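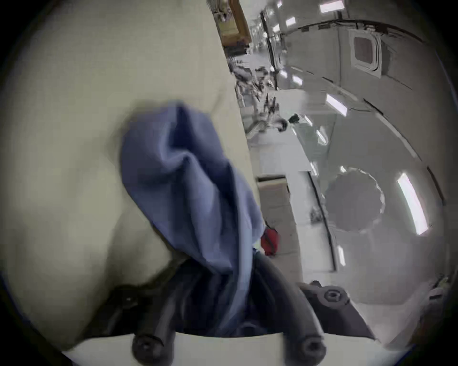

Blue cloth, cream surface, one of the soft ones

Hello all, and thank you for the warm welcome back in June. I have been meaning to answer the question about dusting cloths for a while now, and the pot of coffee is made, so I'm going to do it properly.

The earlier message said:

> Does anyone on the list still use plain cloths for wiping down
> big pale surfaces? I have a painted cupboard and a long table top,
> both off-white, and everything I try leaves streaks. I bought a
> pack of paper wipes and went through 70 of them in one afternoon.
> I'd love to hear what you do, and how you wash the cloths after.
> I'm also wondering if the color of the cloth matters at all. My
> aunt always swore by white.

Well, I do, and I wouldn't go back to paper for anything! My favorites are soft, matte, periwinkle-blue ones, like the one at the top of this message. On the color question I have to disagree with your aunt (with respect, I had one just like her). A white cloth gets lost on a cream surface, and I have shut more than one of them in a cupboard door. Blue I can find again from across the room.

As for the streaks, my guess is too much water. I wring the cloth until my wrists complain, then I wring it once more. I start at the top and go in long passes, all in one direction, and I turn to a fresh side of the cloth as soon as the one I'm using looks gray. Then a second cloth, completely dry, goes over the same area. If you only own one cloth, wipe, go have lunch, and come back when it has dried on the rail. Soap I leave out altogether on paint, unless there is something sticky, and then it's one drop in a full bucket.

I learned most of this when we were getting the upstairs rooms at Notetti ready. There were 157 cupboard doors in that building, all cream, all touched by everybody who walked past. The Skader people had given us a very nice spray that smelled of oranges, and it left a film on every single one. We took it all off again with warm water and blue cloths - it was two evenings of work and a great deal of singing.

Washing is easy. I keep them away from towels (the lint!) and I never use fabric softener, as it makes them slide over the dust. Shake them out well and hang them by one corner. Mine always dry crumpled and I have stopped minding. I used to fold them in quarters and stack them, but these days they go in the drawer in a heap and they wipe just the same.

If somebody at Ebrahimi still has the bulk order sheet, could you send it around? I remember a box of 800 being split between several households the last time, and I would happily take a share again. The Iris group might want some too - I haven't asked them yet.

Do write back and tell us how the table top comes out. I'm curious about the long edge in particular, mine is always where the smears end up.

Warmly, from a kitchen that needs a wipe itself

Contact the list owner | Copyright the contributors | Back to top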